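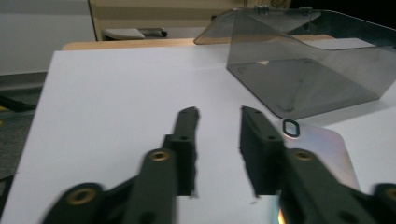
Les deux doigts de la pince, ouverts devant le capot fumé. Atelier Skerurgate.

Qui sommes-nous ?

Skerurgate est un atelier partagé de Soletti, ouvert à ceux qui construisent des robots chez eux et finissent par manquer de place, de patience ou d'une bonne perceuse. Jasper De Bruijn l'a lancé dans son garage, Ha-neul Do l'a rejoint en janvier avec ses outils et pas mal de doutes. Les doutes sont restés.

Nous ne croyons pas au robot domestique qui range la cuisine. On nous le promet depuis l'enfance et nous faisons toujours la vaisselle à la main. Ce qui nous intéresse est plus modeste : prendre un objet sur une table, le reposer ailleurs, recommencer. Notre pince, baptisée Floledano, en est à sa version 2. Le carnet d'essais compte plus de 3117 lignes, dont beaucoup se terminent par le mot « raté ». 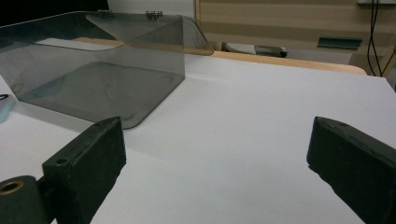
Côté méthode, rien de très glorieux. On travaille sur un plan blanc parce que les ombres s'y lisent mieux, on change une seule chose à la fois et on note tout, y compris ce qui nous contredit. Une vidéo réussie ne prouve rien à nos yeux. Ha-neul demande 200 essais avant d'accepter le mot « fiable », et Jasper trouve que c'est encore généreux.

L'atelier accueille 15 adhérents. Les nouveaux commencent par le banc Barrientos, notre montage d'initiation, qui calme en général les ambitions. Si vous avez un projet, apportez-le en pièces détachées. Si vous avez une présentation avec des courbes qui montent, gardez-la pour la banque.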